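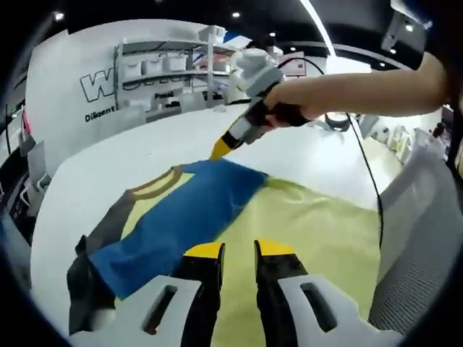
*Shirt or jersey spread on a white table, with a hand-held gripper and another hand-held tool.*

**Automated laundry folding** is the handling and folding of washed clothing by machine. As of March, no machine folds a mixed household load unaided at the speed of a person.

Cloth changes shape whenever it is gripped, and creases can hide collars and hems. The Grimard folder, built for commercial laundries, takes flat towels in three sizes. The Jelter arm, trialled at Gosterberg, handles T-shirts but needs four minutes for each. Coloured panels and trim remain a common source of error.

## See also

- Kleinschmidt folding test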